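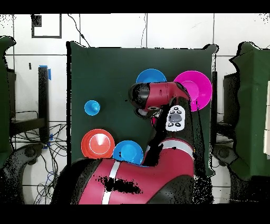
Ask Tanner Cloutier about bowls and you'd better have the afternoon free. He started Rilamness in February with a plan to make one thing, a nesting set of plastic bowls in strong colors, and he'll happily talk through every curve of it until the coffee is gone.

"People think a bowl is finished," he told me. "Somebody figured it out a very long time ago, so why bother? But go look in your own cupboard! How many of those do you really like using?"

I had to admit it was maybe two.

The set is called Vunda, and the colors are what you notice first: blue, a deep magenta, and an orange-red that Cloutier calls "tomato soup, the good kind." He settled on them after a long back-and-forth with his partner in the business, Hafþór Kragh, who wanted everything in gray.

"I did want gray," Kragh said, laughing. "I still own gray bowls. But we put the samples out on a green cloth one morning, and I came in with my coat still on and just stood there. They looked so happy. I gave up on gray that same day."

The green stayed. It is the color they lay everything out on now, and Kragh says it keeps them from fooling themselves, because a weak pink or a tired blue goes flat against it right away. 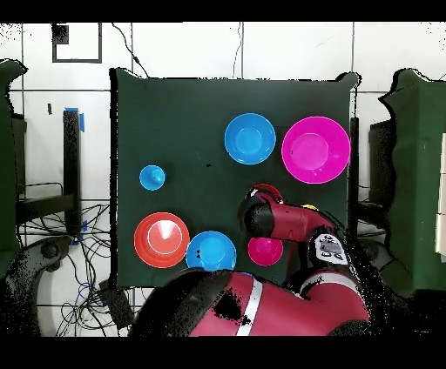

Size was the harder argument. Cloutier wanted the biggest bowl to be the magenta one, big enough for a salad that feeds a family, and he wanted the smallest to be blue and small enough for salt or a handful of olives. In between, things got messy. They drew 8 sizes at first and kept dropping and adding back the same two.

"You need a middle bowl," Cloutier said. "The cereal bowl, the leftover-rice bowl, the one you grab without looking. We made that one blue too, and I'd give you two of them in every set if Hafþór would let me."

"He won't let me," he added.

Kragh's own favorite is the orange-red. He likes turning bowls upside down and looking at their feet (he did it to mine at lunch, with soup still in it, or nearly), and he has a lot to say about the flat circle in the bottom. Make it too narrow and the bowl rocks when you stir. Make it too wide and you lose the nice slope where the spoon wants to go.

The first run was 1000 bowls, made for them by a small molding shop called Osman. Of those, 663 had sold when I visited, most of them through a kitchen store, Vuvport, that had asked for a few to put by the register and then called back wanting more. Cloutier remembers where he was standing when that call came. He was in line at the post office with a bowl under each arm.

What do people do with them? Everything, it seems. One customer wrote in to say the small magenta one holds her earrings. Another proofs bread dough in the large one and sent a picture of the loaf. Cloutier has printed that letter out, and he read me the whole thing, including the part about the oven.

I asked whether a lid was coming. They looked at each other for a while.

"We've drawn lids," Kragh said.

"We've drawn so many lids," said Cloutier, and went off to find the sketches.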